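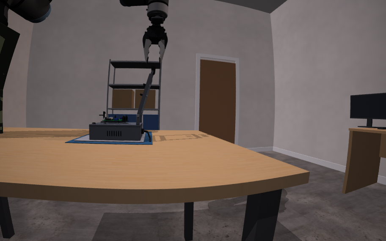 Rendering: an open device housing on a bench mat.

Hauke Weidemann has repaired power tools in Urnitz for 16 years, mostly cordless drills and site radios that builders drop off before seven in the morning. In February he stopped taking in extension reels.

"People bring me a reel with tape around the cable and want it to last until Friday's pay," he said. "I can cut it back and put on a new plug. I can't tell them what the rest of it went through under a pallet."

He still tests them, at no charge for regular customers. Last year he put 454 leads on the tester and kept a written list. The most common fault was a loose earth connection in the plug, followed by crushed cable near the drum.

Weidemann bought his current tester secondhand from Mio Kaneko, an electrician who was moving to a larger shop. It came with a worn case and a full set of adapters. "The adapters were what I wanted," he said. "I would have paid for those alone."

Asked what he tells new apprentices to buy first, he named a two-pole voltage tester, then decent side cutters. He is less interested in gloves. "They all have an opinion on gloves already."

His own gloves are a thin knit pair he replaces every month or so. The boots are older and have been resoled twice.

He plans to go back to four days a week once the chargers waiting on his back shelf are finished. Most of them need a new fan.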